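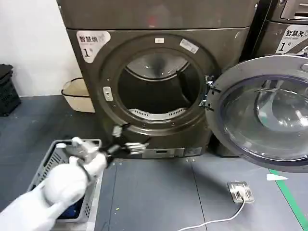 Dryer 1, door open, lint filter at the bottom lip

Costden Laundry Room, Dryer Check with Comments
Date: 29 April 2026
Machine: Dryer 1 (dark gray front loader, label 智慧烘 top left)
Next check: May

Same list as last time, with my notes typed in after each item. I ran long on a couple of these, sorry, but somebody asked for more than "OK OK OK" so you're getting more!

1. Machine number readable from the doorway
OK. The big 1 is easy to spot. Please use the number when you report a fault, because "the one that squeaks" could be any of them by now.

2. Floor clear in front of the dryer
OK. I swept the gray tile before I started (two socks and a guitar pick, both in the lost and found basket).

3. Door opens fully and stays put
OK. Swings all the way out to the right and stays where I leave it. Go easy when somebody is using the machine next door, though, you can't see much around that big round door when it's open.

4. Hinge, brackets and screws
OK with a comment. I put a screwdriver on every screw and one took about a quarter turn. Not worrying yet. If it's loose again in May I'll call Ginting and have them look at it properly.

5. Latch catch on the left side of the ring
OK. Wiped it out with a dry cloth, and there was a wad of fluff in the slot. The door clicks shut the way it should now. If it won't start for you, look in that slot before you write it up, it saves me a trip downstairs.

6. Door glass
OK. No chips or cracks that I could find with a flashlight. Fingerprints, sure.

7. Lint filter
NEEDS ATTENTION. The white grille itself is fine, no broken slots, but what I pulled out from under it would have stuffed a small pillow. It's supposed to be cleaned after every load, folks. I know it's a pain when your hands are full, and I've forgotten too, but lint is the one thing on this page that really can start a fire. Cleaned and put back.

8. Inside of drum
OK. Went around the steel with my hand, no sharp spots, no gum, no melted anything. I used the flashlight for the lower part since it gets pretty dark down there.

9. Labels on the door ring
OK, both stuck down. The fine print on the bigger one is hard going without my reading glasses. Please don't peel at the corners.

10. Lower front panel
OK. Seated flat, no rattle with the machine running.

11. Test run, empty, 40 minutes
OK. Stopped when I opened the door partway through and didn't start again until I pressed the button. No burning smell. Cycle counter in the log says 1,397.

12. Vent hose and outside flap
NOT DONE. Couldn't get behind the machine by myself. Need a second pair of hands and maybe an hour, so let me know if you're free in May.

To do: recheck hinge screw, vent hose, new filter reminder sign (bigger letters this time).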